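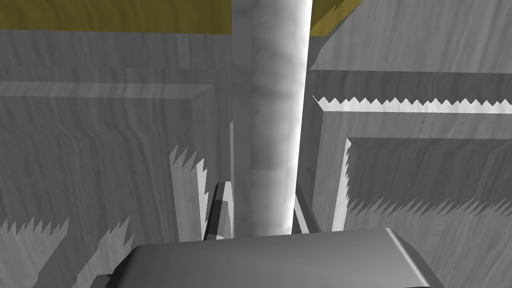 Sioned Gwynne

Section 4. Checking clearance in simulation before a program goes to the cell

Do this check for every new or edited Wetus program. Run it from the wrist view, with the fingers on either side of the rod.

1. Load the cell model and set playback speed to 100 percent.

2. Jog to the approach point. Both fingers and the top of the gripper body must be in view.

3. Step through the approach one point at a time. Stop at any point where a finger touches the rod before the close command.

4. Turn on the contact list. Clear every entry or write down why it stays.

5. Repeat steps 2 to 4 for the retreat.

6. Save the run under the program number and your initials.

Note: Jagged light and dark teeth along edges and raised borders are shadow errors from the renderer. They are not part of the model. Do not measure from them. Use the contact list.

Note: Wood grain on the gray surfaces is a display texture and has no effect on contact.

CAUTION: A clean run in simulation does not release a program. The first run in the cell is done at reduced speed, with one person at the stop button and the gate closed.

CAUTION: Do not change the finger model to clear a contact. Send the program back to Edmund Krawczyk at Treritz.

Saved runs are reviewed on Monday. See Section 5 for the release form.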